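Gevus Block Set: Recording FAQ

Last revised in February. Questions that are not covered go to Shih-chieh Chiang.

What is in the set?
3000 episodes of two-handed block handling, recorded by remote operation. An episode is one attempt at one written instruction, start to finish.

How long is an episode?
Most run under 40 seconds. Anything over 64 seconds is stopped by the recorder and marked as timed out.

Do failed attempts count?
Yes. Keep them and set the outcome field to "fail". A drop followed by a recovery is a success with the "recovered" flag set. Discard an episode only if a data stream is missing.

Which streams are saved?
Wrist video from each hand, joint positions, commanded positions, and fingertip current. All are stamped from one clock. If the clocks drift, the checker rejects the file at upload and gives the reason in the log.

Can I use both hands when the instruction names one?
No. Park the other hand clear of the blocks and leave it powered. Its joint data is still recorded, and the model needs examples of a hand that holds still.

Why are worn blocks still in use?
Scuffs and marks change how a block looks from a few inches away. We want that spread in the data. Replace a block only when a corner is chipped enough to change the grip.

How should I grip a block that is touching others?
Close slowly, one finger on the top edge and the thumb low on the opposite side. Wait for both contacts to register before moving.

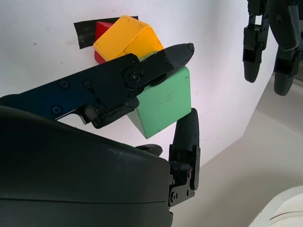

If a neighboring block shifts during the grip, continue. Do not reset partway through - a reset inside an episode cannot be trimmed out cleanly. Note the shift in the comment field afterward.

How often do we recalibrate?
After every 7 episodes, and after any hard contact with the wall or the table. Use the Zestel routine, not the older Bruvau one.

Who reviews the labels?
Jenő Jakab. Disputed outcomes are viewed a second time at half speed, and the second reading stands.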